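Toy rotation: how many bins do you really keep out?
Forum > Home & Family > Playrooms and Kids' Stuff

ayana_n
posted 8:14 pm
Okay so I'm redoing the play corner before my mom visits in January and I need opinions. We had everything out on open shelves and my son (he's two and a half) would dump all of it, walk through it, and then ask for a snack. I packed most of it into the hall closet and now I'm trying the thing where you only put out a few toys in a bowl on the table and swap them when he gets bored. Does this work past the first week?? Also does anyone have the Rashti shelf, is it worth $114?

kieukim
posted 8:31 pm
We've done bowls since my oldest was tiny and I'm a big fan! One bowl, a few things in it, done. The trick for us was mixing types so there's always something to stack and something weird to poke at. Skip the Rashti, mine wobbles.
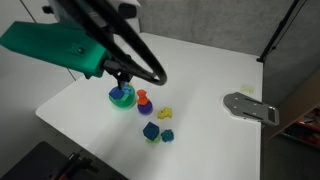
Our bowls come out after breakfast and go back up when lunch is ready, and my youngest is pretty good about it now. I like a bright one on a white table, the green really pops and she heads right for it. Blue block and that light blue lumpy guy are in there at the moment, and I'll trade the lumpy guy out when she stops caring about him. The block stays forever, I've tried taking blocks away and there was screaming.

milan_db
posted 8:52 pm
Going to disagree a little. We did rotation for months and all I got was a second job. I was the one in the closet at 10 pm deciding which dinosaur got a turn. Now everything lives in two big Damow tubs and he digs. Yes it gets dumped. It takes me five minutes to shovel it back in.

kieukim
posted 8:58 pm
five minutes lol. With three kids it was half an hour and I was stepping on stuff barefoot.

milan_db
posted 9:03 pm
Fair, I only have the one. Ask me again in the spring, we're expecting.

kieukim
posted 9:04 pm
WHAT congratulations!!

cuong.dong
posted 9:20 pm
Congrats Milan! Ayana, what kind of bowl are you using? We had a ceramic one for exactly one morning. Go plastic. I got a stack of the Carell ones for $19 and they've been thrown down the stairs plenty.

ayana_n
posted 9:37 pm
Plastic, from the kitchen, my old popcorn bowl. I think it's too deep though, he just turns it upside down and wears it. Going to try a shallower one. And no Rashti shelf then, thank you, that's money I can spend on literally anything else.

thoa_h
posted 9:41 pm
I have the Rashti and mine's fine?? Did you bolt it to the wall, Kiều?

kieukim
posted 9:46 pm
...I did not bolt it to the wall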